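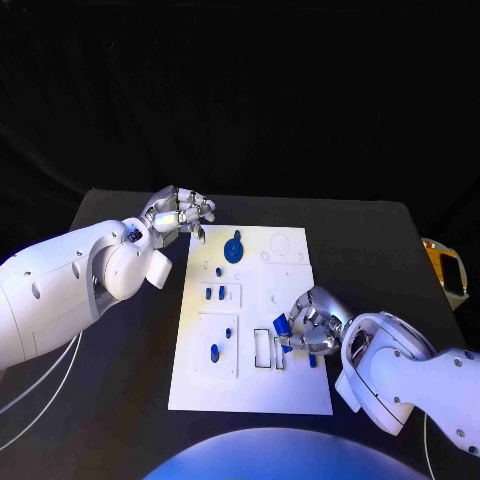 ## I tried paying for a to-do list

I have been suspicious of productivity apps for as long as they have existed, so when my sister talked me into a trial of Clorier I went in with my arms folded. I want that on the record before anybody accuses me of being fair.

Clorier costs $99 a year. For that you get a list. You can drag things up the list and down the list, and when you finish something it makes a little chime, which I turned off on the first morning. There is also a "focus score." Mine was 13 the first week. I asked support what it was out of and got a link to an article about habits.

What bugs me about the whole business is the promise underneath it. The sales page says people get back hours every week. Hours from where? I still had to call the dentist. I still had to find the paperwork for the car. Typing "find paperwork for car" into a purple box did not bring the paperwork any closer, and I suspect that for a good part of October the typing was what I did instead of looking.

I've been down this road before. Years ago it was Jokico, the one with the colored tiles, and I was very pleased with my tiles. When they shut it down I exported everything and found 218 open tasks. I read through them one evening with a beer. Most had quietly stopped mattering. A few I had done and never checked off. One said "ask about the thing" and I would love to know what the thing was.

A reader wrote in after my last post on this to say I just hadn't found the right system, and that Wineo had changed how she works. Maybe so! I looked at it. The getting-started guide is close to 2000 words long, with a quiz about what kind of planner you are. I closed the tab at the quiz. If a tool for saving time wants my Saturday morning up front, I'd like to see some proof first, and "users report feeling calmer" is not proof of anything — I feel calmer after buying socks.

I will give Clorier one point. The repeating reminders work, and I have changed the furnace filter on time for once in my life. But my phone came with repeating reminders. It has had them this whole time, for free.

So the trial ran out and I let it go. They sent three emails, each with a bigger discount than the last, and that tells you something about the $99. I'm back to the back of an envelope, held to the fridge with a magnet. It has four things on it right now. The dentist is still one of them.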